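Teaching an arm to play on the rug: my notes after 273 episodes

Jan 7, 2022 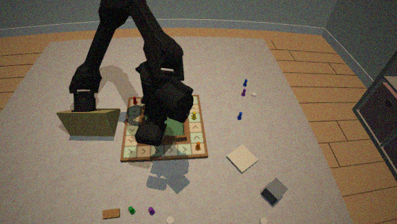

Why I started with a board game

Since August I am working in my free time on a small project which I call Litura. The goal is simple to say: a simulated robot arm should learn to pick up a game piece and put it on the square that I name. I chose a board game because the pieces are small, they have clear colors, and a mistake is easy to see. A pawn is on the right square or it is not.

I do not program the movements. I drive the arm myself with a controller, the program records everything, and later a model learns from my recordings. One recording from start to finish is one episode. So far I have kept 273 of them.

How one episode goes

Before each episode a script throws the loose pieces on the rug to new positions. Some land close to the board and some far. At the beginning I left them in a nice row, and the first model learned the row very well and nothing else. It went to the place where the red pawn used to be, closed the gripper on air, and carried the air to the board with great confidence.

Then I get a sentence, for example "put the blue pawn on the corner square", and I do it. I try to be slow but not too slow. If I stop in the middle to think, the model also learns to stop in the middle, so now I plan my path before I press record.

What was difficult

The shadows surprised me. The arm is big compared to the board, and when it hangs over the track it makes a dark shape on the squares. My first camera settings had almost no shadow, and a model trained on that was confused when I turned the light on properly. I had to throw away 44 episodes and record them again, which took me two evenings.

Flat things are the second problem. A pawn has a head which you can hold. The white discs lie on the rug and the fingers slide over them. From all my tries with discs, only nine were good enough to keep. I think I will need a different approach angle, or maybe I push the disc against the side of the board first. I have not decided.

Also two pawns of the same color cause trouble. If I say "the blue one" and there are two, which one is correct? For now I always take the closest to the board and I write this rule in the notes file, so that I do not forget it in a month.

Storage and naming

I keep the files in a folder for each day, with a text file next to every episode: the sentence, the random seed, and one word, "good", "bad" or "strange". The word "strange" is the most useful one for me. I look at these again when the model does something I do not understand.

Next steps

I want to reach 1120 episodes before I train the bigger model. After work I can make around 9 in one evening if my hand is not tired, so it will take a while. Next on my list is the small cube, and then I will go back to the discs.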